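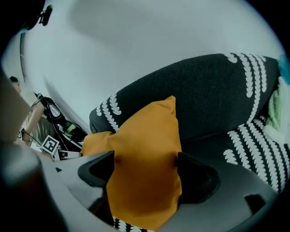

Joana Veloso wendet ein, die Spalte angst_phase sei in der vorigen Fassung nicht auswertbar gewesen: Ein Bericht, in dem die Angst abklingt und nach einem einzelnen Gedanken zurückkehrt, habe denselben Wert erhalten wie einer mit durchgehender Angst. Der Einwand trifft zu. Version 2 speichert Phasen daher als geordnete Liste, siehe Abschnitt Felder.

Grulareo — Korpus deutschsprachiger Berichte aus Schweige- und Atemretreats

Stand: 19. März 2025
Version: 2
Sprache: Deutsch, vereinzelt mit Passagen auf Französisch
Format: UTF-8, eine JSON-Zeile je Bericht
Umfang: 1.000 Berichte

Inhalt

Grulareo enthält schriftliche Selbstberichte von Personen, die an mehrtägigen Retreats in den Häusern Timmont und Fillmont teilgenommen haben. Die Texte wurden nach der Abreise verfasst und über ein Webformular eingereicht. Die Länge war nicht vorgegeben, die Leitfrage lautete: Was ist in welcher Reihenfolge geschehen? Berichte über Substanzerfahrungen sind ausgeschlossen, auch wenn sie nur als Vergleich vorkommen und mehr als einen Absatz einnehmen.

Felder

id: laufende Nummer, ohne Bezug zur Reihenfolge der Einreichung
haus: timmont oder fillmont
praxis: sitzen, gehen, atem, gemischt
text: Bericht in der redigierten Fassung
phasen: geordnete Liste aus ruhe, freude, angst, trauer, leere, unklar
ausloeser: Freitext oder null. Nur gefüllt, wenn die berichtende Person selbst einen Auslöser nennt
symbol: Liste wiederkehrender Motive (Tier, Licht, verstorbene Person, Zahl)
rueckkehr: true, wenn eine Phase nach Unterbrechung ein zweites Mal auftritt

Das frühere Feld angst_phase entfällt. Skripte, die es lesen, brechen mit Version 2 ab. Ein Umrechnungsskript liegt unter tools/phasen_alt.py. Es erzeugt den alten Wert aus der neuen Liste; der umgekehrte Weg ist nicht möglich.

Annotation

Jeder Bericht wurde von zwei Personen unabhängig voneinander annotiert. Bei Abweichungen in phasen gilt der Wert unklar, sofern keine Einigung erzielt wurde. Die häufigste Abweichung betrifft leere und ruhe. Beide Begriffe werden in den Berichten teils synonym verwendet, teils ausdrücklich gegeneinander abgegrenzt. Maßgeblich ist der Wortgebrauch im jeweiligen Text.

Synchronizitäten (etwa dasselbe Tier im Traum und am folgenden Morgen) werden unter symbol erfasst, wenn die berichtende Person den Zusammenhang selbst herstellt. Eine Bewertung findet nicht statt.

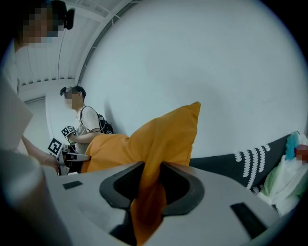
Für 31 Berichte fehlt die Angabe praxis. Sie stammen aus einer frühen Fassung des Formulars, in der das Feld optional war, und wurden nicht nachträglich ergänzt. Beim Einlesen erscheint der Wert null — nicht mit gemischt zusammenfassen.

Redaktion

Personennamen, Wohnorte und Berufe sind durch Platzhalter ersetzt. Verwandtschaftsbezeichnungen (Sohn, Schwester) bleiben stehen. Hinweise auf Diagnosen wurden gestrichen und mit [gekürzt] markiert. Rechtschreibung und Zeichensetzung entsprechen der Einreichung.

Einschränkungen

Wer ein Retreat vorzeitig verlassen hat, erhielt keine Einladung zum Formular. Schwierige Verläufe sind vermutlich unterrepräsentiert. Zeitangaben innerhalb der Texte sind subjektiv und eignen sich nicht für Verlaufskurven. Aussagen über die Wirksamkeit einer Praxis lassen sich aus dem Korpus nicht ableiten.

Aufteilung

Es gibt keine feste Trennung in Trainings- und Testteil. Mehrfachteilnahmen sind nicht verknüpft, dieselbe Person kann also in beiden Teilen einer zufälligen Aufteilung vorkommen.

Nutzung

Freigegeben für nichtkommerzielle Forschung. Wörtliche Zitate bis zu zwei Sätzen sind mit Angabe der id zulässig, längere nur nach Rückfrage beim Archiv Abdelaziz. Löschanträge werden dort ebenfalls entgegengenommen und mit der nächsten Version umgesetzt. Ältere Versionen bitte nach dem Umstieg löschen.

Änderungen gegenüber Version 1

phasen neu, angst_phase entfernt
rueckkehr neu
Doppelte Einreichungen aus Fillmont bereinigt
Zeilenumbrüche in text vereinheitlicht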